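## What I've been playing: Brorkthorpe

Morning all. I promised a few of you I'd get round to the old games shelf this time instead of banging on about patches, so let's talk about Brorkthorpe, which I've finally finished after owning it for far too long.

If it passed you by (it passed most people by), it's a slow little management game where you run the ferry office in a drowned valley. Vutaddale, the valley's called, and there are church towers sticking out of the water and a very grumpy heron who appears on every loading screen. You take bookings, you fix the boats, you decide who gets across before dark. There's no combat of any kind. The nearest you come to a boss fight is the winter timetable.

I bounced off it twice. The opening hour is all ledgers, and the tutorial is a stack of letters from your late uncle, who could not get to the point if you paid him. My third go only stuck because I had a cold and couldn't face anything with a dodge button.
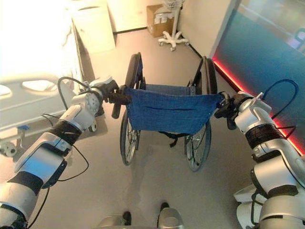 **Do you need to read all the uncle's letters to get the good ending?**

Only the ones with a green seal matter. They unlock the conversation with the lock-keeper in the last chapter, and you can go back to them at any point before the thaw. The rest are there for flavour, and a fair few are about soup.

Anyway, once the second boat turns up the whole thing opens out. You can run two routes, and passengers start remembering how you treated them. I left a piano tuner on the wrong bank for three nights (I needed the deck space for hay, don't look at me like that) and he refused to board again for the rest of the game. He just stood there on the jetty! Every evening! With his bag! I felt worse about him than I have about whole planets I've blown up in other games.

The studio was Stelmakh, a small outfit, and Brorkthorpe was their second game. Their first was Ketunholm, a card game about lighthouse repairs that I have never managed to like, though I know some of you swear by it. You can see where the ideas came from. The weather deck in Ketunholm is more or less the weather system in Brorkthorpe, only here you can see the storm crossing the map instead of drawing it face down and having your afternoon ruined. 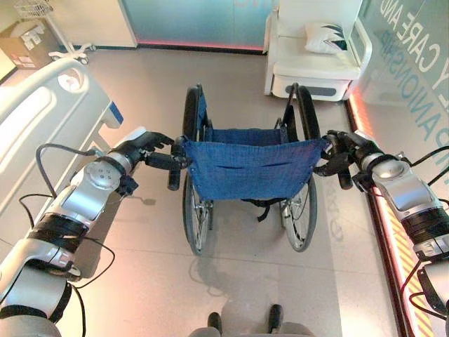 *Hands on the handles: two robotic arms and a folding wheelchair.*

Sound is the thing I'd single out. Play it with headphones if you can. Each boat has its own engine note, and by the end I could tell from the kitchen which one was coming in and whether she wanted oiling. The music is mostly one accordion, used sparingly, and it only really lets go during the regatta. I had to stop and listen, and lost a barge of turnips as a result.

It isn't all lovely. The menus are fiddly, the text is tiny on a telly, and there's a save bug that can eat your progress if you quit while a boat is docking. I lost a full evening that way. Wait for the rope animation to finish and you'll be fine. The later chapters also lean very hard on the fuel ration, and if you've been careless early on you can find yourself shuttling the same post bag back and forth for 2 coins a trip, which is as thrilling as it sounds.

There's also the matter of the logbook. The game has 202 entries to collect, and I got most of them without trying, but the last handful are tied to things like "carry a goose in fog". Fog comes when it feels like it. So does the goose. I gave up and I don't regret it.

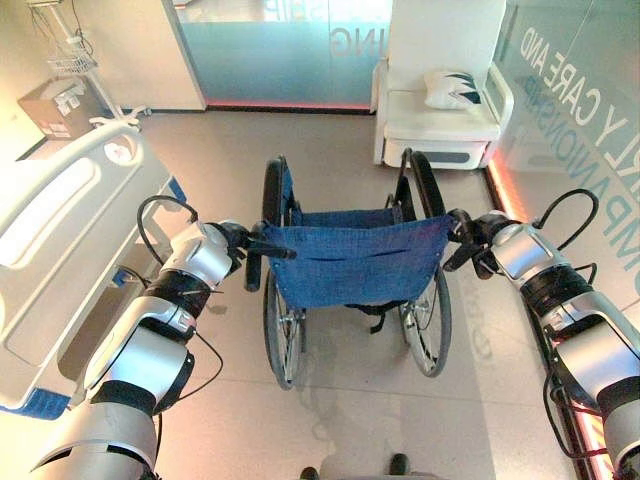 What I do regret is not starting the church tower jobs sooner. They look like filler, little errands where you row out and wind a clock or fetch a hymn book, so I ignored them through most of the autumn. Big mistake. Each tower you tend to becomes a landmark that lights up at night, which means you can run late crossings without the fog penalty, and late crossings pay far better. By the time I'd worked that out I had one lit tower and a very cross harbour board. Do the one with the crooked weathervane first, it's closest to the depot and you'll want the light on that bend.

Jitendra Rastogi wrote in after the last newsletter to say he's on his fourth run and now plays it without ever raising fares. I tried that for a chapter and was bankrupt by the lambing. He reckons the trick is to keep 600 coins back before the first frost and never touch the dredger, so if any of you fancy a harder game, there's your method. Jitendra, I'm in awe, and I'd love to know what you did about the fuel.

My own run came in at about 70 hours, but I'm a dawdler and I spent a lot of that sitting on the jetty watching the heron. You could get through it much quicker if you skip the regatta and aren't the sort to name every crate.
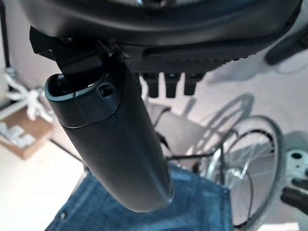

**Is it worth playing Ketunholm first?**

I wouldn't bother unless you already like card games. There are a couple of nods to it in the harbour pub, and the lighthouse on the far shore is the same one, but none of the story depends on knowing that.

Next time I want to get into games where the map lies to you. I've got a short list and I'm after more, so send me yours, especially anything older with a paper map in the box. And if anyone has ever got that goose across in fog, please tell me how, in as much detail as you can stand.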